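Sorting the play kitchen stuff this week. Posting as I go so I remember what I decided.

---

The toy food had spread to every bin we own. I pulled all of it out Monday after breakfast and made one pile on the living room rug. It took most of the morning to find everything. A few pieces were under the couch.

---

First rule: food goes with food. The wooden blocks and the train track went back to the Konlow shelf in the hall. Pots and cups stay with the play stove.

---

Second rule: a piece with a crack or a chewed stem goes out. I lost 12 pieces that way. The kids asked after the corn and then forgot it.

---

Washing: warm water, a little dish soap, an old toothbrush for the leaves and stems. Lay them on a towel overnight. Don't put the hollow ones in the dishwasher. I did that once and they held water for days.

---

Tiburcio Barrera asked what I'm using for bins. Clear plastic, no lids. I had lids before and they ended up behind the dresser. With clear sides the kids can find what they want without dumping the whole thing.

---

The fruit and the tomato share a box. I know some people would put the tomato with the vegetables. It's red and round and the kids put it there every time, so I quit moving it.

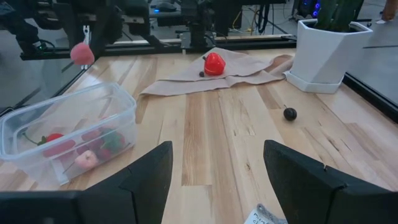 Bread and eggs are next. The bread is the soft kind from Figueroa and it picks up hair, so I'll go over it with a lint roller before it gets a box.

---

The cloth napkins are staying in the play kitchen too. They get used for picnics, for doll blankets and for wiping things that aren't dirty. I don't iron them.

---

Still looking for the other half of the cut-apart pear. If it's not in the car I'm giving up on it.

---

Car checked. No pear. Found 2 eggs and a sock.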